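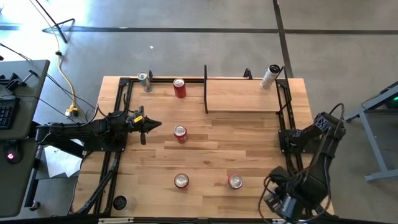 By Cuiping Jia
Filed under Tables and worktops. Updated July. 1,992 reads

Clearing drinks cans off a wooden table and dealing with the rings

A pale plank top shows every mark, and drinks cans are one of the commonest causes. The bottom of a can is a thin metal rim, so whatever runs down the side collects in a neat circle. If the can stands there overnight, the circle can stay when the can goes. Red cans, a tall silver and teal one and a white can or bottle lying at the back all get the same treatment, which starts with getting them off the wood properly.

What you need

A tray or a washing-up bowl
Two soft cloths, one damp and one dry
Washing-up liquid
A wooden cocktail stick or an old soft toothbrush
A bag or box for the recycling
For marks that don't wipe off: fine abrasive paper and a little of whatever finish is already on the table

Taking the cans off

Start with any that are lying down. Pick them up with the opening facing upwards and put them straight on the tray. If one has leaked, blot the spot before you do anything else. Press the cloth down and lift it. Wiping pushes the liquid along the boards and into the nearest seam.

Then take the upright ones. Check whether each has been opened before you tip it, as a full can and an empty one look much the same from across the room. Lift straight up. Dragging a can scratches the finish, especially if there is grit or sugar under the rim, and the scratches show up badly on light wood when the sun is low.

If a can feels stuck, don't twist it. Dampen the corner of a cloth with warm water, lay it against the base for a minute, and try again. Dried cola and similar drinks soften quickly.

Unopened cans can go back in the cupboard or the fridge. Wipe the base of each one first, or you will have the same ring on the shelf. Opened ones should be emptied in the sink, given a quick rinse and left upside down on the draining board. Check with your own council before you crush them. Here in Brokdale we are asked to leave them whole, but the next district along doesn't mind. Anything that may be plastic and not metal needs a look at the base or the label before it goes in the box.

Cleaning the top

Put one small squirt of washing-up liquid in a bowl of warm water. Wring the cloth out until it no longer drips. Wipe along the length of the boards, with the grain, and rinse the cloth when it starts to feel tacky.

The seams need separate attention. Sugary drink sits in them and goes dark with dust, and after a few months you get brown lines that look like part of the wood. Run the cocktail stick or toothbrush along each seam, then follow with the damp cloth. Don't use a knife. It will take a sliver off the edge of the board sooner or later.

Go over everything with the dry cloth and leave the table bare for an hour before you put anything back.

Working out what sort of ring you have

Sticky or shiny rings are dried drink sitting on the surface. They come off with a second wipe. If one is stubborn, hold the damp cloth on it for a few minutes.

White or cloudy rings are moisture in the finish. They often fade by themselves in a day or two, so wait before you start rubbing. If the mark is still there, put a dab of plain furniture wax on a cloth and rub gently with the grain. Mahmoud Bensaid, who used to refinish tables for a living, wrote in to recommend a hairdryer on its lowest setting, kept moving and held well back. I have had mixed results with it. It worked on a waxed sideboard and did nothing for a lacquered desk.

Dark rings mean the liquid has got through to the wood. These need sanding, covered in the next section. Steel cans can also leave a brown or grey mark if they stand in water for a long time. Aluminium ones rarely do.

Sanding out a dark ring

Only do this on solid wood. On veneer you can go through to the layer beneath before you notice. Look at the end of the table: if the grain on the top carries on over the edge and down, it is probably solid.

1. Clean the area as above and let it dry overnight.

2. Wrap 180 grit paper round a cork block and sand with the grain. Stay inside a single board if you can. The seam makes a natural place to stop and hides the join between old finish and new.

3. When the ring has almost gone, change to 240 grit and go a little wider.

4. Wipe off the dust with a barely damp cloth. Let the wood dry again.

5. Put on a thin coat of finish. I use the Brosberg clear oil on my own table, which is pale pine, and two thin coats have always been better than one thick one. Wipe off the extra after ten minutes.

6. Keep drinks off it until the next day at least. Lay oily cloths out flat outdoors to dry, well away from anything that could catch fire. Never leave them bunched up, as they can heat up and start to burn.

You may see papers of 2,000 or 4,000 grit sold for polishing. They are meant for lacquer and metal. On oiled wood they do very little and clog almost at once.

Stopping it happening again

Coasters work if they are within reach. A stack at one end of a long table will be ignored by everyone sitting at the other. Cork is better than glazed tile, where the liquid just runs off the edge. For a larger group, put the cans on a tray with a lip and let people help themselves from that. Cans straight from the fridge are the worst for rings on a warm day, so give them a wipe before they go on the wood.

Readers' notes

Yuzhen Tian: The toothbrush tip did the job on our seams. We had to change the water three times.

Weidong Tang: Mine is a Pola table from the flat-pack range and the label says "lacquered". Can I still sand it?
Reply from Cuiping: Check the edge first. If it is veneer, leave it alone and try the wax. If it is solid you can sand it, but you will need to patch with lacquer, as oil won't take on what is left round the spot.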